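Home | Opinion | Features | Events | Subscribe | Contact

The Case for Recording Less, and Recording It Better

By Viorica Manole

Print this page | E-mail to a colleague

It has become customary, when a group reports on a learning system for manipulation, to give the size of its collection first. The number is placed in the opening paragraph and the method comes later. I have sat on enough review panels to understand why this is done. A large figure is easy to compare with another large figure. I wish to argue that it has also become a poor guide to the worth of the work, and that those who pay for such collections should ask for something else.

My own view was formed at Parkumcombe, where the Hetotska collection was gathered under Laurențiu Nedelcu. The task is plain: two arms, a white board with shaped openings and outlines, and a set of blue parts that belong with them. By September the group held 2,606 recorded attempts. When these were read through one by one, a large share proved to be near copies of each other. The same part had been approached from the same side by the same operator, and the system trained on them did well until a peg was placed slightly out of line.

Mr Nedelcu's response was to stop recording for 17 working days and write a schedule. Each operator was given a list of starting arrangements, and no arrangement could be used more than 3 times by the same person. Pauses and hesitant approaches were to be kept. 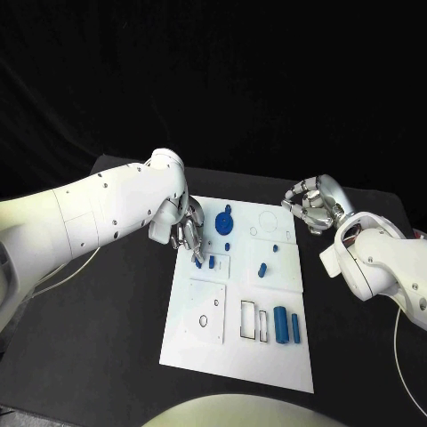
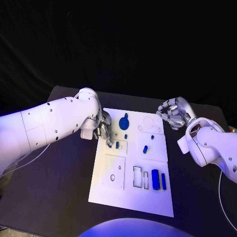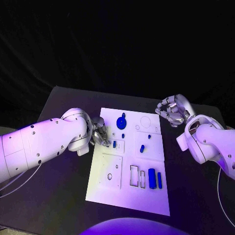
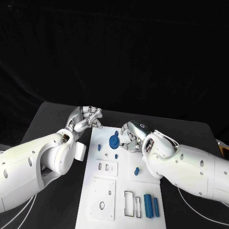
The Hetotska board, with its blue parts and both arms over it.

What a Funder Should Ask

The schedule was not popular at first. Operators who had taken pride in a quick, clean run were asked to begin from awkward positions, and the daily total fell sharply. A programme judged on its monthly count would have abandoned the idea within weeks. The Trulluvell fund, to its credit, agreed to judge the group on coverage, meaning the proportion of planned arrangements that had been attempted by at least two people. The threshold was set at 70 per cent.

I would like to see that practice adopted more widely. An applicant should be required to state in advance which situations the examples are meant to include, and to report at the end which of them were missed. Failed attempts should be labelled and retained. The lighting, the table and the position of the board should be noted for each session, so that a later reader can judge how narrow the conditions were.

There are fair objections. Hodžić, whose workshop supplies several groups with boards of this kind, has argued that planned variety reflects only what the planner thought of, and that sheer volume will sometimes capture the unexpected. I accept the point in part. A portion of every collection ought to be left unplanned, and I would not object if it were a generous portion. Yet volume gathered at one bench by a few practised hands offers fewer surprises than its size suggests.

The cost of reading what has been recorded is seldom included in a budget. It should be a separate line, and a panel should be reluctant to approve any proposal that leaves it out.

Print this page | E-mail to a colleague

Recent in Opinion
Who Owns an Operator's Movements?
Shared Test Boards and the Trouble with Standards
Letters: Replies to Laurențiu Nedelcu on Failed Attempts
Why Small Laboratories Should Pool Their Records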